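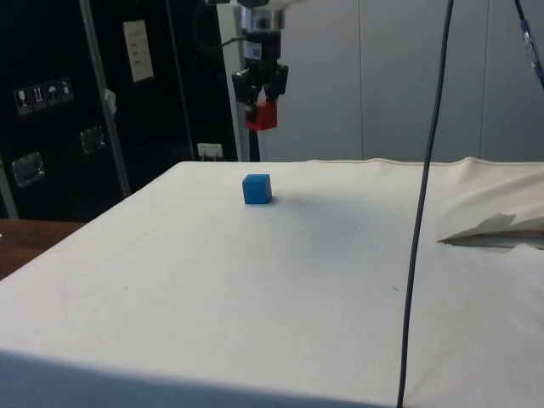

Okay friends, I finally finished clearing out the sewing room in Trusthorpe, and I have thoughts (and a sore back!)

12 comments · 3 shares

First thing -- if you're keeping fabric "just in case," measure it. I had over 400 scraps too small for even a doll's apron, and I'd moved them across two houses.

46 likes

Hayley Heywood took the wool for her rug class, bless her, and Binta Ugwu is coming by for the zippers, so the hallway might be walkable by June.

5 comments

I did keep Grandma's button tin, of course I did. Some of those buttons are older than my mother and I still love running my hands through them -- same as when I was six.

Share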